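# About the Altwood

The Altwood is a 1314-square-foot performance room on the ground floor of a former hardware store. We put on plays, stand-up nights, small concerts and a monthly reading series. We are a nonprofit, and we have been open for seven seasons.

## How we started

Kedir Dinsa had been running a comedy open mic in the back of a coffee shop called Miltis. When the shop closed, the open mic needed a new home, and so did a theater group that had been rehearsing there on weeknights. The two groups signed a lease together. The first year was mostly painting, wiring and arguing about where the stage should go. It went against the north wall, where it still is.

Our first full production was a two-person play called *Sumine*, written by a member of the theater group. It ran for two weekends. We brought it back last April with a new cast and a better lighting rig, and it did well enough that we added a Sunday matinee.

## What we put on

A normal season has six plays. We try to make at least half of them new work by writers who live in the area. The rest are revivals, usually things with small casts, because the dressing room is small and there is one mirror.

Comedy is on the second and fourth Fridays. The open mic comes first, and the booked show follows after a short break. Sign-up for the open mic is at the door, and spots are five minutes long. If the list is full, you go to the top of the next one. 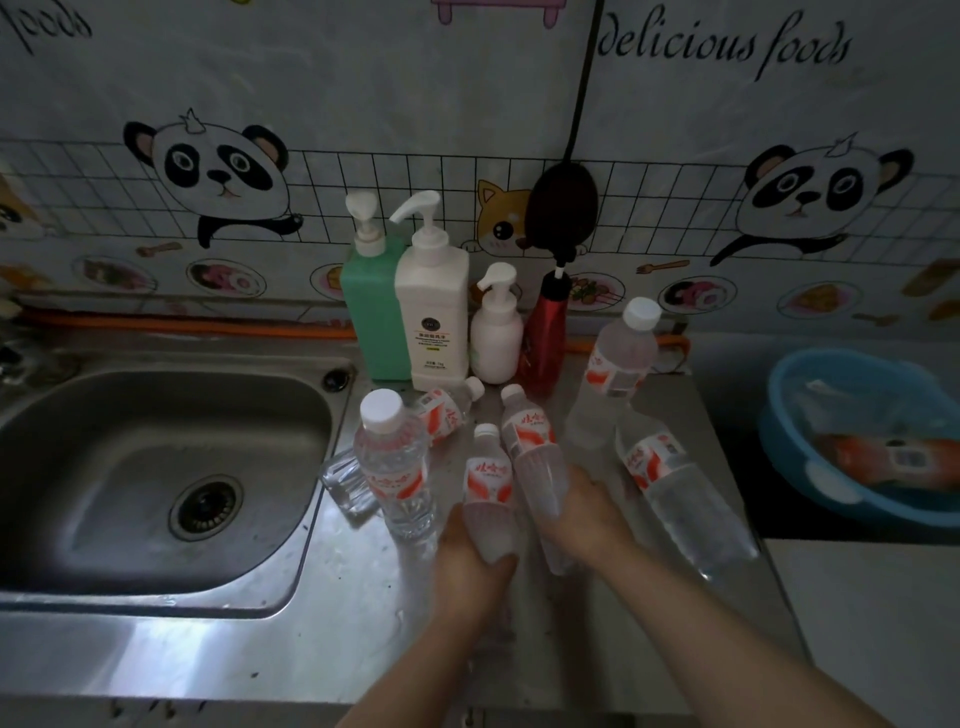

Music is booked by the Parsa collective, who have had a key to the building since our second season. They lean toward jazz, folk and solo piano. The piano is an upright and is tuned before each concert. Touring acts should write to Parsa directly through the form on the music page — we don't handle those dates ourselves and can't tell you what is open.

The reading series is free. Writers read from work in progress, and there is a short discussion afterward.

## The room

Seating is on risers, and the chairs can be taken out for dance or standing shows. Sightlines are good from everywhere except the far left of the back row, and we sell those seats at a lower price. The entrance, the restrooms and the front row are step-free. Please tell us when you book if you need a wheelchair space or a seat near the aisle.

There is no bar. We sell coffee, soft drinks and cookies in the lobby before the show and at intermission. You can take a drink in with you if it has a lid.

## How we are funded

Ticket sales cover a little over half of what it costs to run the place. The rest comes from members, rentals and local arts grants. Members get early booking and two free tickets a season. We rent the room by the half day for rehearsals, auditions and recordings, with a lower rate for students.

## Work with us

Kedir is still the artistic director and reads every script that comes in. Send the full play, along with a one-page summary and a cast list. It can take him a few months to answer. We also need ushers and people to run lights, and we will train you on the board if you haven't used one before.

The box office opens an hour before each show.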